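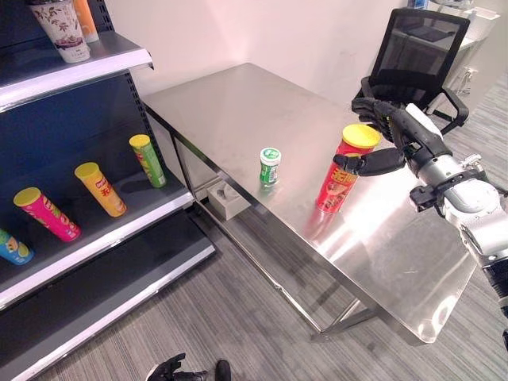
Okay, so my problem is with book six of the Fallska series in the Urnetard app, and I'm going to write it all out because the form says more detail is better and I am good at detail. I bought the ebook from the Procházka store, it landed in my Urnetard library like the other five did, and it reads perfectly well until I'm almost 80 percent of the way in. Then it jumps. I had been looking forward to that stretch of the book all week, I had my snacks picked out (a tall red can of chips like that one, yellow lid, big Chinese characters across the middle of the label), and I turned the page at the end of chapter 72 and landed in the sample chapter of the next book! Which, if you haven't read these, opens with a funeral. I shut it as fast as I could but I'm pretty sure I saw a name.

Product: Fallska, book six, by Thibault Huet
Bought from: Procházka store
Reading on: Etosau reader with the Urnetard app, also my phone
Opened: 4 August 2018
Category I picked: "Content or formatting" (there wasn't one for "spoilers")

What I expected: the rest of the book.

What I got: the end of chapter 72, one blank page, then "Read on for a preview." The table of contents does list the later chapters. If I tap any of them I go to the same blank page.

Things I tried before writing to you:

Closed the app and opened it again. Same.

Restarted the Etosau. Same, except it forgot my font and I had to set it up all over again. I like the big one with the wide margins.

Changed the font size up and down, in case the pages were hiding somewhere. The page count changed, the jump stayed.

Opened the book on my phone. Same jump, same spot. I figured that was useful, so I'm putting it here even though it made me grumpy.

Searched the book for the name of the ferry captain, who I know has to come back, he left his coat in chapter three. The search shows results from after chapter 72! With little snippets of text! So the words are in there. I read two of the snippets before I made myself stop.

Could you please tell me whether the file is bad or the app is? I would really like to finish it before my book group meets. We're doing the whole series and I'm the one who talked everybody into it.

Update, same evening

Got your first reply, thank you, that was quick. You asked me to remove the download and fetch it again. Done on both. No change on the phone. On the Etosau it's a tiny bit different: the blank page is gone and I go straight from chapter 72 to the preview. I don't think that counts as progress.

You also asked if I have "continuous scroll" turned on. I do! I've had it on since June, when I was reading book four, and four and five were both fine with it.

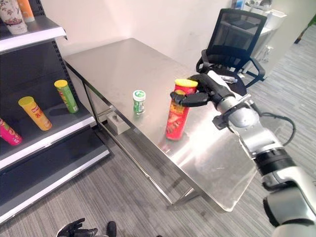
Turned continuous scroll off and went back to paged view, like you said, and the first thing I noticed was that the page numbers don't match what the contents list says. The last part of the book shows up as its own little section, numbered from one again, as if somebody had glued a pamphlet onto the back of a novel. Picture the tall red can and the small container with the white cap next to it and you have about the proportions, one long section and one short one, standing side by side and not joined up. The short one is what I want to read. I can see it in the contents, I can search it, and I can't turn a page into it from either side.

More things, now in paged view:

Tapping a late chapter in the contents: still goes to the preview.

Tapping a search result: THIS WORKS. It takes me right to the page. I landed in the middle of an argument on a staircase, with no idea who was on which side.

Turning back from there: works, page by page, until the beginning of the chapter, and then it throws me to the preview again.

Turning forward: works to the end of the chapter. Next chapter, preview.

So I can read it one chapter at a time if I search for a word I think might be in each one. I tried "coat." It was in three of them. I can't tell you how badly I wanted to keep going, but I'd be guessing words all night and reading snippets of the ending as I went, so I've stopped.

Next day

Your second reply says the file from the store is an older build and there's a corrected one. I pressed "Check for new edition" in the library menu and nothing came up. Then I signed out of the Procházka account inside Urnetard, signed back in, and pressed it again, and there it was. Downloading took a few minutes.

Chapter 72 now goes on to the next chapter. I turned a few pages forward and a few back to be sure. The contents list works for the last chapter too (I tapped it with my hand over the text). Continuous scroll is back on and it's still fine.

Two leftovers, neither one urgent. My highlights from the first half are all shifted down by a line or so, which means I've apparently highlighted a lot of "he said." And the preview of book 7 is still sitting at the back. Is there a setting to hide previews? If there is, please tell me where and then you can close the ticket.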